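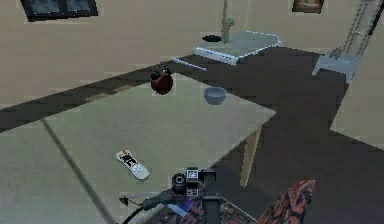

4. Table clearing in simulated rooms

4.1 Why we started with the table

Ask people which job they would hand to a machine first and a good many will say the table. Things collect there all day, and somebody has to put them back where they live. The job sounds easy. It needs very little strength and no special tools, and a child of six can do most of it. Yet it asks a robot to do several hard things in a row: find each object, work out what sort of thing it is, pick it up in a way that suits its shape, and set it down somewhere sensible without knocking over whatever is next to it. We think this makes it a lovely test of how close machines have come to being useful at home, and it was the chore we most looked forward to running.

All the work in this section was done in simulation with the Zilgate room set, using one arm and one policy, which we call Onder. The policy was trained on the Makus demonstrations described in Section 3 and was not given any further training on the rooms used for testing. We ran 1000 trials. Each trial began with a table, a handful of everyday objects and a written instruction such as "put the bowl on the shelf" or "move the remote next to the lamp".

4.2 What the arm has to deal with

Figure 4. A test room seen from the arm's side of the table. The arm's end assembly is at the bottom centre; a white device shaped like a remote control, a small blue-grey bowl and a dark red-brown object rest on the tabletop.

The layout in Figure 4 is typical of the middle band of difficulty. Its objects are well spread out, so the arm has room to come down beside any one of them. What makes it interesting is how different they are from one another. The long, low device lies at a diagonal, and the fingers must turn to match it before they close. The bowl has a wide rim and a narrower base, which gives the policy a real choice between pinching the rim and reaching round the side. The red-brown object is rounded and smooth low down, with darker pieces at the top, and a grasp that works for the bowl is of little help with it.

Distance matters too. The bowl and the red-brown object are towards the far side of the table, while the white device is much closer to the arm. In our early runs we scored near and far objects together and missed a clear pattern. Hadi Srour split the results by reach one evening and the pattern jumped straight out. Near objects were grasped at the first attempt far more often, and most of the gap came from the last few centimetres of travel, where small errors in the estimated position had grown large enough for a finger to touch the object and push it away.

Busy surroundings were a second worry. Figure 4 has patterned surfaces close to the arm, and other rooms have rugs, pictures and furniture in all sorts of colours. We had expected strong patterns to pull the policy's attention away from small objects. They hardly did, which delighted us, although the plain tables gave more trouble than we had bargained for. When a pale object sat on a pale top the policy would sometimes misjudge where one ended and the other began, and it closed on air.

4.3 Results

Onder finished the whole instruction in 401 of the 1000 trials. We find this very encouraging for a policy that had never met the rooms before. The Tahiri baseline, a planner with hand-written grasp rules, did well on boxes and bottles but tended to stop altogether when it met a shape its rules did not cover. Onder would at least have a go, and it often recovered after a poor first grasp by lifting, turning a little and trying again. Nothing in the demonstrations was labelled as a recovery, so this behaviour was picked up from the small corrections people make without thinking.

The failures deserve just as much space. Most of them were dropped or pushed objects. A smaller group were failures of meaning: the arm moved the right thing to the wrong place, or set a bowl down on its side and carried on as if all were well. In 14 trials the arm did exactly what was asked and then went back and moved the object again. Latifa Tawfik traced these to demonstrations that had been cut together too closely, so that the end of one task ran into the start of the next. We have left them counted as failures.

Speed is the other sore point. A person clears a small table in the time it takes the arm to plan its second move. For some homes that may be fine, as the chore can be done while everyone is out, but a slow arm also spends longer hovering over things that can be spilt.

4.4 Can it clear a table yet?

For a roomy table with a few solid objects, we would say it is getting there. For the sort of table most families have at seven in the evening, it is not close. None of our trials included liquids, food scraps, cloth or paper, and these make up much of the real work. Simulated contact is also kinder than the real kind. A rendered bowl has no greasy rim, and its weight is always what the file says it is.

Even so, the pace of change is thrilling to watch from the inside. Two of the skills we had put down as long-term aims, turning the wrist to suit a slanted object and choosing between two good grasps, now work often enough that we have stopped remarking on them. Reaching the far side of the table is where we would put the next stretch of effort. Khairul Teoh has begun tests with a second view taken from the wrist during the final approach, and the first runs show fewer pushed objects. A full comparison, using the same rooms and the same written instructions, is given in Section 5.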